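Ticket 392 — Greifer setzt am Tresen zu früh ab
Projekt: Parnungate, Simulation Teeküche
Status: in Arbeit

Hallo zusammen, ich hänge immer noch am Stäbchen! In 11 von 30 Läufen meldet der Arm »gegriffen«, obwohl die Finger leer sind. Die Greifhöhe habe ich schon um 2 mm gesenkt, hat leider gar nichts gebracht.

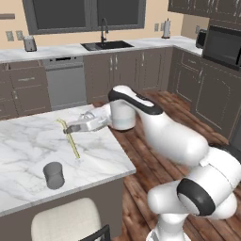 Greifer über der Arbeitsplatte, Stäbchen liegt schräg, Becher weiter vorne.

Mein Verdacht ist die Kontaktschwelle aus dem Tullard-Paket, die war für dickere Teile gedacht. Kann da bitte jemand draufschauen?

Und noch was vom Küchenteam (die fragen mich inzwischen jede Woche): Wer räumt nach, wenn der Arm hängt? Früher hat das jeder nebenbei gemacht, jetzt soll es ein eigener Dienst werden — mit Einweisung und allem. Das würde ich gern klären, bevor wir bei Clokley live gehen.

Nächster Schritt: Schwelle runter, dann nochmal 30 Läufe.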